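3.2 Set-up and upkeep of the hand-held gripper station

The Tirthorpe station consists of a pair of hand-held grippers, a head-mounted camera worn by the operator and a single table carrying household and desk objects. It was commissioned in April and has been kept in the same room since. This section describes how the station is prepared before recording, how the grippers are maintained, and which faults led to changes in the procedure. Calibration of the Senia arm on which the recorded motions are replayed is treated separately in Section 3.4.

Each gripper has two opposed fingers in a grey body. The fingers are fitted with dark inner pads, which are the only parts intended to touch the objects. A camera on the gripper body looks forward over the jaw through a fisheye lens, so the jaw, the near part of the table and a good deal of the room are recorded together (Figure 4a). The wide field of view is useful for localization but makes the system sensitive to changes well outside the work area. Moving a chair or switching off a bank of lights alters the tracked features, and both were found to degrade the pose estimate.

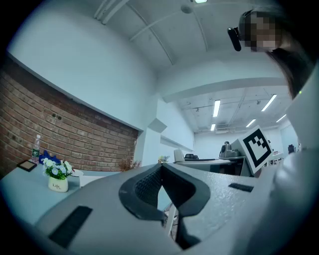

Lens cleaning is carried out before every session. A dry microfibre cloth is used, followed by a visual check of a test recording at full resolution. Smears near the centre of the lens produced a soft halo around ceiling lights, and in the first weeks this was mistaken for a focus fault. Two lens units were exchanged before the cause was identified. The exchanged units have since been returned to service.

The pads are treated as consumables. They are bonded to the fingers with a thin adhesive film supplied by Ingvarsson and are replaced after 40 hours of logged use, or earlier if an edge has begun to lift. A lifted edge is hard to see when the jaw is open. The operator therefore closes the fingers on a strip of paper and pulls it out sideways; uneven resistance along the strip indicates that a pad has shifted. After replacement the adhesive is left to cure for 12 hours with the jaw clamped shut. Shorter cure times were tried and abandoned, as the pads crept under load and the closing width drifted over a session.

Finger travel is checked at the same interval. The jaw is opened fully, closed on a gauge block 8 mm wide and opened again, and the recorded widths are compared with the stored values. Where the difference exceeds the tolerance, the zero position is reset in the Sedent logging software. If the error returns within the same session, the gripper is withdrawn and the finger linkage is opened, cleaned and regreased. Grease must be kept off the pad side of the linkage.

A cube bearing square fiducial patterns is mounted on each gripper (Figure 4b). The cubes allow the pose of either gripper to be recovered from the head-mounted camera when its own tracking is lost, most often when both hands are brought close together over a small object. The mounting screws are tightened with a torque driver and marked with paint. One unmarked screw worked loose during the trial period and introduced a slow rotation error in the left gripper, which affected 70 recordings. These were discarded.

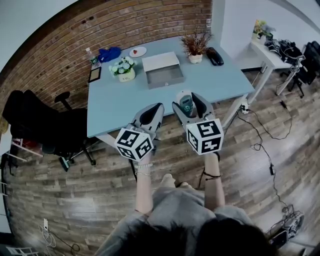 The order of work at the start of a session is fixed. Both grippers are powered up and left to reach a stable temperature, the lenses are cleaned, the pads and finger travel are checked, and the head camera is fitted last. The operator then holds each cube in view of the head camera and turns it slowly through its visible faces. Recording is not enabled until the software has accepted both cubes.

Faults are entered in a log kept with the station, together with the part replaced and the operating hours at the time. The most frequent entries concern cable strain at the connector. Relief clips were added in January 2025, and the cables are now inspected whenever the pads are changed. Cube surfaces are wiped with a damp cloth only; an alcohol wipe dulled the black areas of one early print and reduced the detection rate at shallow viewing angles.

Figure 4. Hand-held gripper station at Tirthorpe. (a) View from a gripper camera. (b) Both grippers held over the table, with fiducial cubes fitted.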